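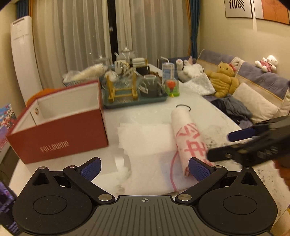
Ticket: Stipend form rejects summer research scholars
Queue: Durside Scholar Portal, program office support
Opened: June
Status: Closed, with one item parked

Reported problem
The summer health research program at Rorkport has 17 undergraduate scholars this year. Five of them can't submit the stipend form. They fill it in, press Submit, and get "Your mentor does not exist." One scholar wrote back that she had just had lunch with hers.

9:10 a.m.
Asked the program office for screenshots. Received a Word document containing a photo of a monitor. Legible enough. The form is the current version and the browser is fine.

9:40 a.m.
Tried the usual things so that I could say I had tried them. Cleared the cache, signed out, signed in, used a private window. The mentor still does not exist.

10:25 a.m.
Compared the five broken records with the working ones. All five are placed at the Skistley clinic site. Everyone placed on the main campus goes through without trouble. Skistley mentors are adjunct faculty, and the portal looks people up in the regular faculty directory, where adjuncts have apparently never been invited.

11:15 a.m.
Added one Skistley mentor to the test directory by hand. The error went away and a new one took its place: "Project title exceeds 40 characters." This is a health services research program. There has never been a project title under 40 characters. The main campus titles got through in spring, before the limit was switched on.

1:30 p.m.
Asked who set the limit. It came with the Hlongwane template, which we adopted in January to make things simpler. Raised it to 100. The longest title in the group now fits with one character left over, and I have asked its owner not to add a colon.

2:50 p.m.
Pointed the mentor lookup at the combined directory, which covers adjuncts and clinic staff. Resubmitted all five forms in test. All five accepted. Moved the change to live.

3:20 p.m.
Four scholars confirmed that they got the green check mark. The fifth got the check mark and also an email welcoming her to the program as a mentor. Her role was set wrong at intake. Corrected it and told her to ignore the parking permit.

Parked
The confirmation email still gives last summer's poster session room. The text lives in a template that only the Rorkport communications office can edit, and their request form wants a project title of 40 characters or fewer. Sent "Fix room in email."

To reopen
Reply to this ticket with the scholar's placement site and the exact wording of the error. Please paste the text if you can.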